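Skadeck Power Systems

Home | About us | Products | Services | Support | Contact

About Skadeck
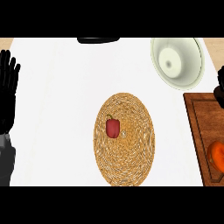

What does Skadeck do?

Skadeck designs, supplies and maintains battery storage and back-up power systems for small commercial sites. Typical customers are farms, workshops, cold stores, surgeries and village halls with an existing grid supply and, in most cases, solar panels already on the roof.

The company is based in Hukitstead, where design, assembly and testing share one building. A second depot at Dundham holds spare parts and is the starting point for most service visits. We don't sell solar panels and don't install them. Customers who need new panels are asked to appoint their own contractor, and we will work from that contractor's drawings.

How a system is specified

Every enquiry begins with load data. Where the site has a half-hourly meter we ask for 12 months of readings. Where it doesn't, we fit a temporary logger at the main incoming supply and size the system from the logged figures, corrected for season. Nameplate ratings alone are not accepted as a basis for design, as they tend to overstate running load and say nothing of starting current.

The design report sets out the usable storage capacity, the inverter rating, the circuits to be backed up and the expected run time for each. It also states which circuits will be left without supply during a power cut. Electric heating and large compressors are normally in this second group unless the customer asks otherwise and accepts the extra cost.

Connection to the local network needs the approval of the network operator. We prepare and submit the application. Approval times are outside our control and are shown separately on the programme.

Equipment

Our main product is the Rocha cabinet, a floor-standing unit containing battery modules, battery management system, isolators and communications board. Modules use lithium iron phosphate cells. Cabinets can be linked in parallel, and a site may start with 2 and add more later, provided that the cable routes and switchgear were sized for it at the outset. We recommend that this is settled at design stage – enlarging a cable trench afterwards is seldom cheap.

Inverters are bought in. The choice of model depends on the site supply, single-phase or three-phase, and on the changeover time the customer can accept. Equipment which can't tolerate any break in supply should have its own uninterruptible unit downstream.

Each cabinet is charged, discharged and charged again before it leaves Hukitstead. The test record is supplied with the handover file.

Service and monitoring

Systems are inspected every 12 months under the standard agreement. The visit covers terminal torque, insulation resistance, filter condition, firmware version and a measured capacity test. Results are compared with the original test record and any drift outside the stated limits is reported in writing.

Remote monitoring is included for the first 2 years and may be renewed. It needs a wired network connection or adequate mobile signal at the cabinet. Sites with neither can store data locally for download at the annual visit.

Batteries removed from service are returned to Dundham. Modules that still meet their limits are kept as service spares – the remainder go to a licensed recycler.

Enquiries

Please send the site address, supply details and any meter data with your first message. Drawings are useful but not essential at this stage.

Page last revised January 20, 2023

Related pages

Rocha cabinet: data sheet and dimensions
Preparing a plant room for battery storage
Service agreements explained
October software update: release notes
Dundham depot: opening hours and deliveries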